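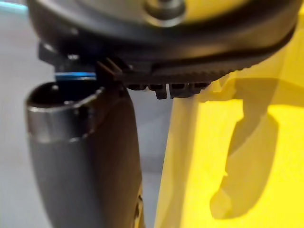 Acta de la reunión ordinaria de la Sociedad Amico de Historia Apócrifa
18 de marzo de 2026
Asistentes: 13 miembros con derecho a voto. Excusan su ausencia 2.

1. Acta anterior. Se aprueba sin enmiendas.

2. Crónica de la isla de Porholm. Se presenta el borrador del capítulo dedicado a la Guerra de los Faros. Se detecta una incoherencia: el capítulo segundo sitúa la rendición de Rillside antes de la construcción de su muralla. Se acuerda conservar la fecha de la rendición y retrasar el asedio.

3. Extensión. El manuscrito alcanza 173 páginas, notas incluidas. Se fija un máximo de 14 notas por capítulo.
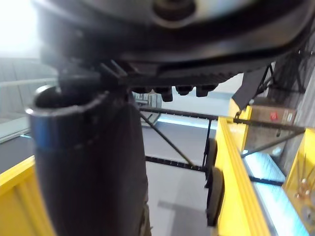 Las notas que excedan ese límite pasarán al apéndice - sin renumerar las restantes hasta la revisión final.

4. Códice Muriithi. Se debate si las citas del códice deben ir en cursiva o entrecomilladas. Votación: 11 a favor de la cursiva, 2 en contra. Queda pendiente la transcripción del folio que trata del impuesto sobre las campanas.

5. Calendario. Entrega del texto corregido: julio.

6. Ruegos y preguntas. Se solicita unificar la grafía de los topónimos del mapa. Pasa a la próxima reunión.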